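Curkside Shared Workshop > Builds > Arm sim before hardware: upper link too close to the basket

prosser_bench
May 1, 2025
I'm working out the pick order for the bench arm in simulation before we book time on the real one. Tabletop, basket, a few groceries. The planner treats the basket as a solid box with 14 mm of padding. With that padding it rejects most approaches to the far side of the table. Without it, it accepts paths I would not want to run. Is anyone using the real mesh for collision?

u_magesa
Solid box is fine. Raise the padding on the links and leave the objects alone. Mesh collision on a lattice wall will cost you planning time and gain you nothing, as you never want a finger through one of those holes anyway.

naciri_b
Disagree. The box closes off the inside of the basket, so the planner can't place anything in it. Build it from five thin slabs, four walls and a floor. It checks nearly as fast as one box.

u_magesa
Fair for placing. For picking I'd still keep the single box and swap it once something is in the gripper.

albertina_a
Swapping collision models halfway through a task caused most of our trouble in April. The start state of the second plan was already in collision and the planner gave up with no useful message. Use the slabs throughout.

prosser_bench
Slabs it is. I ran 600 plans overnight with them and the rejections are mostly gone. What remains is the elbow. It settles in the low configuration and the upper link goes across just above the basket. Current state, fingers open over the can and the cucumber:
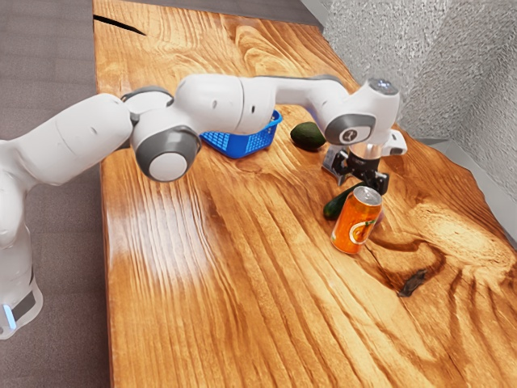
I can add a joint limit to force the elbow up, but then the wrist runs near its own limit for anything on the wall side. Seed was 1909 if anyone wants to repeat it.

naciri_b
Don't limit the joint. Put a cost on link height over the basket and let it trade.

u_magesa
Or move the basket. It's your table.

prosser_bench
The real one is bolted down at 810 mm from the base, so no. Trying the cost term next.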